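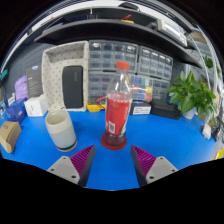
Why Do Goats Chew All Day?

Watch a goat resting in the shade and you'll see its jaw going around and around, even with no food nearby! It's chewing cud. A goat's stomach has four parts, and the biggest one is called the rumen. Tiny living things in there help break down tough leaves and stems.

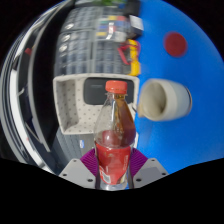

Then a soft ball of food comes back up to be chewed again (yes, really!). Down it goes once more, mushier than before, and on to the other parts of the stomach.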